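How to Write Image Descriptions That Blind Readers Can Use

By Gayan Matubbar
29 October 2020
578 shares | 11 comments

I love writing image descriptions. I know, I know, most people file them under chores, somewhere near flossing. But once you get the hang of it, writing one is a small, satisfying puzzle, and at the end of it more people get to be in on your post. So let's learn how to do it!

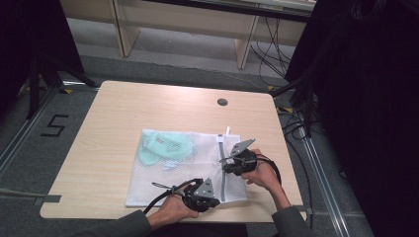 First, a quick word on terms, since people mix them up all the time (I did too, for years). Alt text is the short text attached to an image in the code of a page. Screen readers speak it aloud or send it to a braille display, and sighted readers usually never notice it. An image description is longer and sits out in the open, in the post or the caption. Anybody can read it, including people with slow connections and people who find a busy picture hard to sort out. You can use both on the same image.

Step 1: Ask why the picture is in your post

Before you type a word, work out what the picture is doing there. Say you run the blog for the Kidby Community Garden and you've got a photo of the new raised beds. If the post is about wheelchair access, your reader wants the height of the beds and the width of the path. If it's about the spring planting in March, they want to know what's coming up. Same photo, two different descriptions, and both are right.

If the picture is pure decoration – a swirly divider, a background texture – give it empty alt text so the screen reader skips over it. Don't leave the alt text out entirely. Some screen readers will read the file name instead, and listening to a long string of letters and digits is as much fun as it sounds.

Step 2: Start with the main thing

Put the most important information in your first few words. A screen reader user can stop listening at any point, the same way you can stop looking. "Three women in yellow raincoats laughing on a ferry" gets you there fast. You don't need "image of" at the start of alt text, because the software already announces that it's an image. Do say so if it's a painting, a cartoon or a screenshot, though. That changes how people picture it!

Step 3: Add the details that matter, then stop

Alt text works best at a sentence or two. My first attempt, for a poster from the Promenov theater festival, ran to 11 sentences and included the shape of the lead actor's shoelaces. A blind friend wrote back, "Lovely. What time does it start?" I had left out the time.

So: if there are words in the image, type them out. Event flyers are the worst offenders here, and they're usually the posts where people most need the information. Put the date, the place, the cost and the access details in your actual post as well, where they can be copied and searched.

Go ahead and use color words. Plenty of blind people have some sight, or used to, and plenty who never did still care that the dress was red.

Step 4: Be careful with people

Describe what's visible and what's relevant. If you know how someone describes their own race, gender or disability, use their words. If you don't know, don't guess. And if you mention one person's skin tone, mention everyone's, otherwise you're telling readers that one kind of person is the default.

The same goes for mobility aids and other equipment. "A woman using a power wheelchair speaks into a microphone" is great. "A woman confined to a wheelchair bravely speaks" is you adding a story that isn't in the photo. Please leave "brave" and "inspiring" out of it, unless she's wrestling a bear.

Step 5: Put it where people will find it

Most social sites have an alt text box now, often tucked away under "edit" or "advanced settings." Hunt it down once and you'll know where it is. For a visible description, I put mine at the end of the caption in square brackets, starting with "Image description:" so it's easy to find or skip.

Some sites will fill in automatic alt text for you. Check it every time. I tested one on a portrait of my cousin Otel and got "may contain: outdoor, plant." He was delighted, but it's no help to a reader.

Step 6: Listen to it

This is my favorite part! Your phone almost certainly has a screen reader built in, so switch it on and swipe through your own post. (Look up how to switch it off again first. Trust me.) You'll hear straight away where the sentences run too long, and you'll find out what 7 clapping emojis in a row sound like when every one of them gets read aloud.

If you have a backlog

Don't let a pile of old posts put you off. When I took over the Mondal Library page, I described every new picture from that day on and fixed 4 old ones a week, beginning with the pinned post and the opening hours. And if a reader tells you a description is missing or confusing, thank them and fix it that day if you can.

Got a picture you're stuck on? Post your draft in the comments and I'll happily have a go at it with you.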